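The Arm Was the Cheap Part: A Purchasing Lead on Budgeting for Robots

2021-07-24 | 2 min read | 14 shares

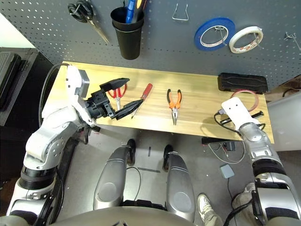 The purchasing lead at Cumico has a spreadsheet tab labeled "Other." It started as a single line. By the time the company had signed for its first two-armed setup, it was longer than the rest of the budget.

"Everybody wants to talk about the arms," she says. "I have sat through whole meetings about the arms. Then somebody asks where the tools are going to hang, and the room goes quiet."

Tool sorting was the job she got approved first, mostly on the grounds that it frightened no one in finance. Scissors, pliers, screwdrivers, a table, a pegboard. She allowed 4,000 dollars for what the request form called workstation furnishings and was told this was extravagant. She has kept the email.

Cables were the next surprise. Her first draft had no cable line at all. "I assumed they came with it. Some do. The ones you need are sold separately, by a man on vacation." The figure she eventually paid was $1,357, and she recites it the way other people recite a bad golf score.

She looked at quotes from Jullon and Skelto before choosing, and recommends reading the service pages before the brochure. One supplier charged for training by the day and travel by the hour. The other included training but wanted it finished before the equipment arrived. "I asked what we'd be training on. They said they'd get back to me. I'm a patient woman."

What would she do differently? Buy spare grippers with the first order, for one, and put them under the same approval. A second request for the same part number took her 14 signatures' worth of goodwill, by her reckoning, and she had been saving that for a new printer.

She also wants floor space priced in from the start. "People stand next to these things. They need somewhere to put their feet."

The next budget round opens in August. She is asking for a second table and has renamed the tab "Miscellaneous," in the hope that it will attract less attention.

Related
Leasing or Buying: What Rajan Learned the Slow Way
How to Read a Service Contract Before Lunch
Your Loading Dock Is Too Small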